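Musent
Products > Community Safety > Records and Reporting

Reren Incident Register
Recording system for places of worship, religious schools and community associations

Overview

The Reren Incident Register is a combined paper and software system for recording acts of hostility against religious communities and their premises. It is supplied to mosques, synagogues, churches, temples, gurdwaras, religious schools, burial societies and the associations that represent them. The system covers verbal abuse, threatening calls, offensive mail, graffiti, damage to buildings and graves, harassment of worshippers on the way to or from services, discrimination in access to goods and services, and hostile material published online.

Each entry is given a permanent number at the time it is opened. The number follows the entry through every later stage, including the report to the police, the insurance claim, any correspondence with local government and the annual summary. Entries may be corrected but may not be deleted. The original wording remains readable beside the correction, together with the time of the change and the role of the person who made it.

The register is in use at 2,107 sites. It may be purchased for a single building or for a network of affiliated buildings that wish to keep separate records and publish shared figures.

What is supplied

Every order includes the following.

One bound register, letter size, with numbered duplicate pages. The top copy is perforated and may be handed to an investigating officer. The lower copy stays in the book.

One software license for the site, with accounts for the site manager, the recording officer and read-only reviewers.

A set of nine incident forms, one for each category listed above and one general form.

Tamper-evident bags in two sizes for letters, parcels and small items. Each bag carries a space for the entry number, the time of sealing and two signatures.

A laminated first-response card for display in the office, reception area or mail room.

A printed guide to completing entries, with model wording for witness accounts.

The register, forms and guide are supplied in English. Translated witness forms are available in Arabic, Bengali, French, Hebrew, Punjabi, Somali, Spanish, Turkish, Urdu and Yiddish. A translated form carries the same field numbers as the English form, so that an account taken in one language can be entered in another without rearranging it.

Recording an incident

An entry may be started in the book or in the software. Sites that hold services at times when the office is closed generally begin in the book and transfer the entry on the next working day. The software accepts the page number of the book entry and marks the two as linked.

The first part of the form asks only for matters of fact: the place, the time, what was seen or heard, who was present and what was done immediately afterward. Opinions on motive are recorded in a separate section. Police forces and prosecutors have different standards for treating an offense as motivated by bias, and an account that keeps fact and opinion apart is easier to use under any of them. The exact words spoken or written should be entered in full, including offensive words. The software conceals such words on summary screens and displays them on request to account holders with permission to view them.

Where an item has been received or left at the premises, the recording officer enters a short description and the number of the bag in which it has been placed. Envelopes and wrapping should be kept with the item. Any item that may be dangerous should be left where it is, the area should be cleared, and the emergency services should be called before any entry is made.

Photographs can be attached to an entry in common formats. The software stores the original file without alteration and produces a smaller copy for viewing. A caption of one line is required for each photograph or group of photographs before the entry can be closed.
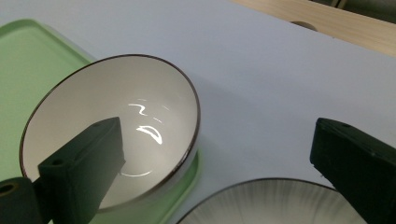
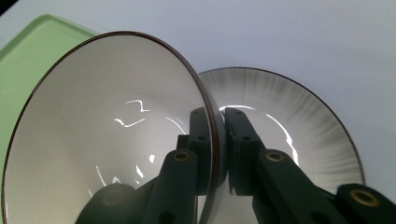
White bowl with dark brown rim, two views

Captions appear in the index of attachments and in any printed copy of the entry. They should name the object or place in plain terms. Statements about who was responsible, or about the meaning of an item, belong in the body of the entry.

Repeat incidents

A site that has been targeted more than once can link its entries into a series. The series view places them in order and shows matching features such as handwriting, wording, method, time of day or point of access. A linked series can be printed as one document with a cover sheet. This format was developed at the request of sites that had reported several events to different officers and found that each had been treated as a separate matter.

Networks may also link entries across sites. The site that opened an entry must give consent before it is visible to any other member of the network, and it may withdraw that consent at any time. Withdrawal removes the entry from shared views and leaves the site's own record unchanged.

Summary reports

The software produces monthly, quarterly and annual summaries. Each summary gives the number of entries by category, the number reported to the police, the number for which a response was received and the number closed. Public summaries leave out names, addresses and contact details. Figures below a level chosen by the site can be grouped, so that an individual cannot be identified from a small count.

Organizations that publish figures are asked to state the period covered, the sites included and the definition of an incident used. A standard statement on method is included in the software and may be printed at the foot of any table. Figures drawn from the register record what was reported to the site. They should not be presented as a measure of all hostile acts in an area.

Privacy and retention

Records of this kind contain sensitive personal information, including the religion of victims and witnesses. Access is limited by role, and each viewing of a full entry is logged. Witnesses may ask to be identified by number only. In that case the name is held in a sealed field that can be opened by two account holders acting together.

The site decides how long its records are kept, subject to the law that applies to it. The software issues a notice when an entry reaches its review date. Musent does not read, sell or share the contents of any register. When a license ends, the site receives a complete copy of its records in an open format, and stored data is erased after receipt has been confirmed in writing.

Specifications

Bound register: letter size, hard cover, sewn binding, numbered duplicate pages
Capacity: up to 3,502 entries per software license, extendable on request
Incident forms: 9 categories
Attachments: photographs, scanned letters, audio recordings, saved web pages
Accounts: site manager, recording officer, reviewer (read only)
Accessibility: keyboard operation, screen reader support, large-print forms
Offline use: entries can be completed without a connection and sent later
Catalog number, single site: 2,136

Training

An introductory session is included with each order and is held online. It covers opening an entry, taking an account from a distressed witness, preserving items and preparing a report for the police. In-person sessions can be arranged at the Arbridge training center or at the customer's premises. Sites with a change of recording officer may attend a further introductory session without charge.

Training does not include legal advice. Customers who are considering a civil claim or a formal complaint should consult a qualified lawyer or a recognized advice service.

Related products

Reren Mail Room Pack: gloves, trays, additional tamper-evident bags and a wall chart on the handling of suspicious mail.
Reren Witness Forms: extra pads in any of the listed languages.
Reren School Edition: forms adapted for pupils, with a section for contact with parents and guardians.

Ordering

Orders are accepted from religious bodies, registered charities, schools, local authorities and community associations. The order form asks for the name of the organization, the address of each site and the role of the person who will manage the account. Proof of status may be requested before a license is issued.

Bound registers and printed materials are shipped from Arbridge in plain packaging that carries no reference to the contents or to the nature of the organization. Replacement registers should be ordered before the last section of the current book is reached. Unused books may be returned if the seal on the cover is intact.

Prices are provided on request. Reduced rates apply to networks and to organizations without paid staff. Written inquiries should be marked for the attention of Musent Community Safety, Arbridge office.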